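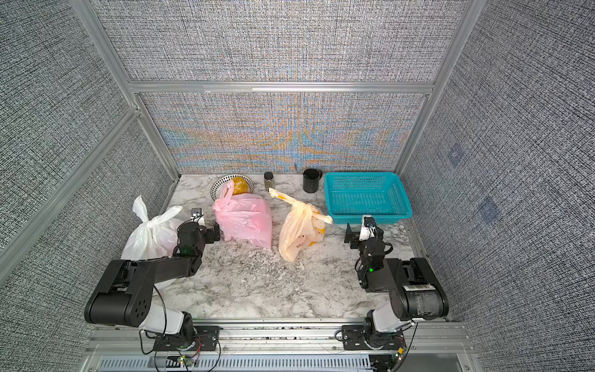 Campgrounds should stop charging for early arrival

We got to Grondbridge at eleven in the morning with two tired kids and a trailer. Our pitch was free. It had been free since the day before. The desk told us check-in was at three, but we could have it now for an extra fee. We paid, like most people do.

I think this fee should go. On a site with 300 pitches, a good number sit open by late morning on any given day. A tent pitch doesn't need new sheets. Someone drives past, checks for trash and looks at the power post, and the work is done.

Cabins are different. They have to be cleaned, and I have no problem waiting for one. But the rule at Grondbridge covers everything, down to a patch of grass with a number on a stick.

The other argument I hear is that the fee spreads out traffic at the gate. When we left, the line at three o'clock ran back to the road. A free early slot would thin it out better than a paid one.
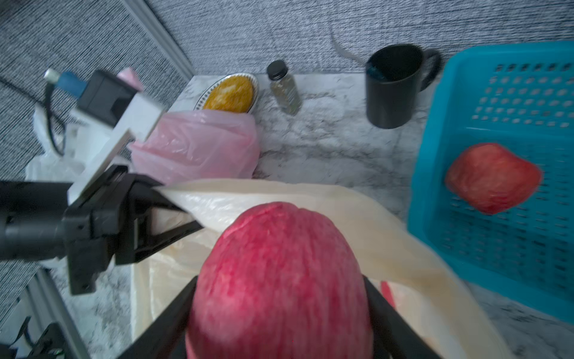
Gemma Cirillo wrote to me that small sites need the money, and that she would rather see the fee printed in the booking than dropped. I agree it should at least be printed. Ours wasn't. We had booked 72 days ahead and got four emails, and none of them mentioned it.

If a site needs more income, it can raise the nightly rate and let families compare. We're looking at Tosetti for next year. They let you in when the pitch is empty.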